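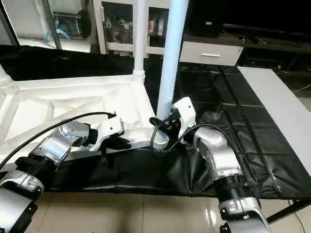
Keskin two-arm kit, over the sheeted worktable.

Review: Keskin two-arm assembly kit with Imness control software
Score: 2 out of 5

The sales sheet for the Keskin kit says it will put together light furniture "with the care of a patient helper". I have met patient helpers and none of them kept squeezing after I'd told them to stop. That is the main thing wrong with this kit, and if you only want to know whether to buy one, wait for the next version and read the stop button section before you do.

We had it on loan in Biruvstead through June. The job was a dull one on purpose: the Pekwood square table, a white plastic thing with four push-in legs, built upside down on black sheeting so the top wouldn't get scratched. A person can do it while talking on the phone. I thought it a fair test for a machine sold on its gentle touch.

Setting up

The arms arrive ready built and the cables are labelled. Imness, the software, is pleasant enough to look at and walks you through showing each arm where the work is. The manual allows an hour for this. It took us most of an afternoon, chiefly over the right arm, which lost its settings whenever we changed the gripper fingers. The manual doesn't mention it. Support said they knew, which didn't cheer me up.

How it did

We ran the full job 17 times. On a good run, one gripper steadies the tabletop by its rim while the other brings a leg to the corner socket and pushes. It is slow, and oddly restful to watch. The trouble comes with the push. The Pekwood legs need a firm shove and a slight twist, and the kit is happy with the shove. It marked legs as fitted when they were resting in the collar, and a couple of them came out in my hand as soon as I lifted the table. Imness showed a green tick each time.

You can turn up the pressure, and we did, which brings me to the fault.

The stop button

On one of the later runs a leg went in crooked. The right arm kept pushing, the tabletop slid across the sheeting, and the left gripper, still holding the rim, was dragged along with it. I hit stop. Both arms froze straight away, as they should. The left gripper stayed shut, and the plastic rim went on creaking under it until we pulled the plug at the wall. Even then it didn't open. We had to back the fingers off with a key from the toolbox, and the rim had a white stress mark as long as my thumb.

A bent bit of table is no great loss. But it could as easily have been a hand, as the manual tells you to straighten the part yourself if it goes in crooked, with the arms paused. Paused, in Imness, means the arms hold still and the grippers carry on with whatever they were last told to grip. It says so in a note at the back. I'd have put it on the front in red.

Keskin's answer was that a gripper which lets go when stopped might drop something heavy on your foot. Fair point, and I can see why you'd want that with a heavy load. I can't see why there is no separate release button, or why squeezing harder is allowed after a stop. Holding and squeezing are two different things. They have promised a fix in an update. I was given no month.

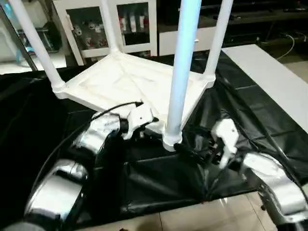

Does pulling the plug make the grippers let go?
They stay closed when the power is off, at least on the kit we had, and you need the small key supplied to wind the fingers open. Keep it on a hook near the table, well away from the box it comes in.

Cables

My other grumble is the wrist cables. They hang outside the arms in loops, and they catch. Twice a loop went round a leg that had just been fitted and the arm pulled it sideways on the way back. Imness has a setting for "cable care", which seems to make everything slower and had no effect on the catching that I could see. We ended up holding the loops closer with strips of hook-and-loop tape, and that helped a good deal, though I wouldn't expect to finish the design myself at this price.

Noise and wear

Quiet, I'll give it that. Keskin says the joints need no attention for 300 hours and we came nowhere near, so I can't tell you if it's true. The gripper pads already looked shiny by the time it went back.

Who might want one

If you teach people how these machines work, you may get on with it, provided somebody stands by the plug and knows where the key is. For a workshop that wants tables built, I can't recommend it. The green ticks can't be trusted, so a person has to check every leg, and a person who is checking every leg could have fitted them.

Good: quiet, arms stop quickly, clear labels.
Bad: grippers keep squeezing after a stop, wrong ticks, loose cables, forgetful right arm.

The loan kit has gone back to Keskin with the key taped to the lid. We kept the marked tabletop.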